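Notes for the games shelf, March 2018

A Go set is easy to keep nice if you do a little each time. I play on a thin board, and under it I always put a big printed mat. The stones click less and the board does not slide.

Wash the stones in lukewarm water with one drop of soap, then dry them in an old towel. Do not use vinegar on shell stones – it eats the surface.

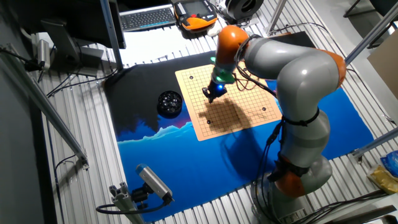

For black slate stones I use a very small amount of oil on a cloth, once in the year. I tried the Drorkon polish also, but it left my fingers sticky for some 8 games.

Wipe the board only with a dry cloth, always along the lines. 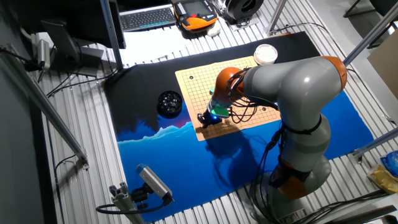

Storage is where most people lose stones. Keep every color in its own container and put it back on the same side after each game. A round black bowl to the left of the board and a white one with a lid just past the top edge is a good arrangement, and your hand learns it quickly. Close the lid before you lift anything – I once picked stones from under the sofa for a whole evening.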